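Care labels and the limits of a wash temperature

The number printed on a clothing care label is a maximum. Most people read it as a recommendation, and most washing machines encourage them to, by putting the same numbers on the dial. I think this is a design fault in the label, and that the label should be changed before anyone spends more money on educating the people who read it.

A maximum temperature tells the owner what the maker is willing to stand behind. It carries no information about what temperature will clean the garment, how long it can be agitated, or how fast it can be spun. For knitwear the last two matter more than the first. Wool fibers have overlapping scales, and when wet fibers are moved against each other the scales catch and the fabric tightens. Heat speeds this up, but it is movement that does the work. A wool sweater can sit in lukewarm water for a good while and come out the same size. The same sweater in a full-speed cotton cycle at the same temperature may not.
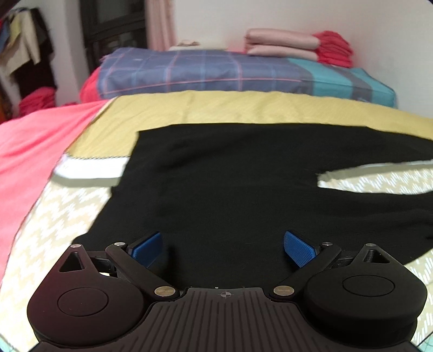 The existing symbols do address agitation, after a fashion. A single bar under the washtub means a reduced cycle and two bars mean a very mild one. I have asked a good many people what the bars mean and have had answers ranging from water level to number of rinses. The bars are also the smallest element in the drawing. On a woven label they are often a thread or two thick, and they fray into the background after a year of use.

Remedios Zabala, who ran the returns desk at Figueroa for many years, kept a ledger of knitwear complaints by cause. She let me read one volume, which has 302 entries. Shrinkage attributed to temperature comes to 43 of them. Shrinkage or felting attributed to cycle choice and tumble drying is several times that. Her attributions rest on what customers told her at the counter, so they are open to argument, but she had no stake in the result. The customers who had used the wrong cycle nearly all said they had followed the label. They meant the number.
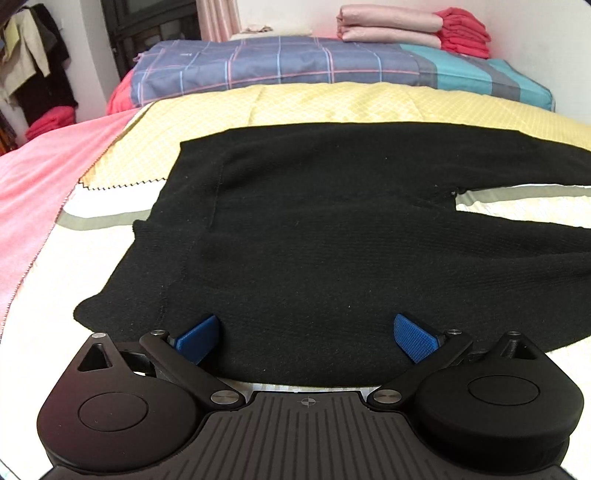 Page last changed: February

Makers respond to this in one of two ways. The first is to under-label. Dandia marks its whole knit range as hand wash only, including the acrylic pieces, which would survive a normal machine cycle without trouble. This protects the maker and costs the owner time. It also teaches owners that the label is overcautious, and they carry that lesson over to the one garment where the warning is real.

The second is to add text. Nisside sews in a long paper-like strip with washing advice in several languages. The advice is good. The strip is stiff, it scratches at the side seam, and a large share of owners cut it off on the first day. A label that has been cut off has a reading rate of zero.

My proposal is modest. Put the cycle first and the temperature second. Print the cycle as a word, in the language of the country of sale, at a size that can be read at arm's length: normal, gentle, hand. Put the temperature below it, with "max" in front. Drop nothing else. Didenard ran a label close to this on a batch of 300 cardigans, and the factory needed no new equipment to do it, only a different file for the label loom.

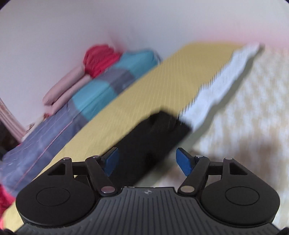
Does a lower wash temperature make a cotton cycle safe for wool?

It reduces the risk without removing it, as the drum still moves and spins at cotton speed. Use the wool or gentle cycle and then set the temperature within the label's limit.

The usual objection to printed words is translation. Symbols cross borders and words don't. That is true, and it is why I would keep the symbols in their present form next to the words. But fiber content is already printed in words on the same piece of ribbon, often in more languages than the garment will ever need. The space exists. It is being used to say "cotton" nine times.

A fair objection is that machine programs are not standard. "Gentle" on one machine may spin faster than "normal" on an older one, and a label can't correct for that. Spin speed would have to be settled with the appliance makers, and I don't expect it to be soon - they have no reason to hurry.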